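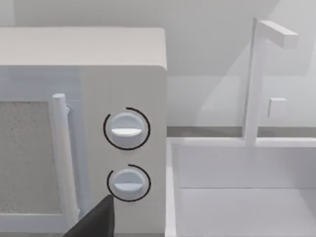
Murray Dunstan told me last winter that I was throwing money away by reheating food in the oven, and he has not let it go. His claim is that the microwave costs next to nothing to run and the oven is what makes our bill so high. Now he wants me to buy one of those plug-in meters, an Arano, so I can see for myself.

I'm not convinced. My bill for October showed 368 kilowatt-hours, and I was away for part of the month. I cook maybe four times a week. I don't see how a tray of leftovers at 350 degrees is the difference between a normal bill and a silly one. I also don't trust a cheap meter to be right, and I can't plug the oven into it anyway, so what exactly am I comparing?

Two things I'd like to know. Is there a way to work out what the oven uses without buying anything? And are the small things worth chasing at all, or is this just something people like to lecture each other about?

Electric everything, two-bedroom apartment, water heater in the hall closet. The refrigerator was here when I moved in.

Suha Akl
Grultdale

3 replies

Euan Haldane
You can do it with the meter you already have. Go look at the one the power company reads. Turn off whatever you can, including the water heater at the breaker, and write down the number. Run the oven for an hour at your usual setting, then write down the new number. Subtract. If your display only shows whole kilowatt-hours you won't get much out of one hour, so look for a screen with decimals (on mine you have to wait for it to cycle through).

Do the same thing for an hour with the oven off and take that away from the first result, or you'll be charging the oven for the refrigerator.

As for Murray, he's right about which one uses less and wrong about how much it matters. A microwave marked 1,000 watts is usually giving you the cooking power. It pulls more than that from the wall. But it runs for three minutes, and your oven takes longer than that just to warm up. So yes, the microwave wins for one plate of food. Multiply the difference by four meals a week and it still won't explain a bill you're unhappy with.

I'd be looking at the closet. In an all-electric apartment hot water is very often the big one, along with heat. Find out what the thermostat on the tank is set to before you buy any gadgets.

Dima Tarawneh
Get the meter!! I have had mine for years and it paid for itself in a week. I found out my toaster was using power even when it was off and so was the coffee maker, the TV, all of it. I unplug everything at night now and my bill went way down. Also use the microwave for everything, you can even do bread in it.

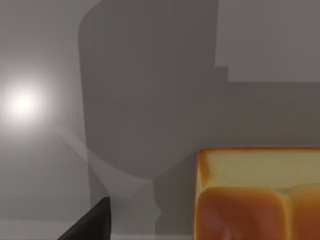

Réjean Li wrote that bread out of a microwave goes tough as soon as it cools and that he would pay for the oven gladly. He also had trouble with the toaster story, and the rest of his reply went like this:

A plain toaster with a lever and no display has nothing in it to use power when it's up. If the meter showed something, I'd suspect the meter. Cheap ones are often poor at reading very small loads, and people see a figure on the screen and take it as gospel. I'm not saying the bill didn't go down. Bills go down in spring too. Was it compared with the same month the year before?

Suha, do you have your old bills? I added up a full year of mine before I changed anything and got 2,638 kilowatt-hours, in a smaller place than yours with gas hot water. Without that total I would have believed every tip I read. I bought a Cekovach power strip that was supposed to cut my usage, and after 11 months I couldn't find any saving in the totals. It does have a nice switch.

Do Euan's test. And check the rate per kilowatt-hour on your bill, in case your usage is the same and the price went up.

Suha Akl
I did the oven hour last night. The display only gives whole numbers, so I'm going to try again for longer when I have something to roast. The rate did go up, it's on the second page in small type. I haven't told Murray. The tank has a cover with two screws and I'm leaving that for the landlord.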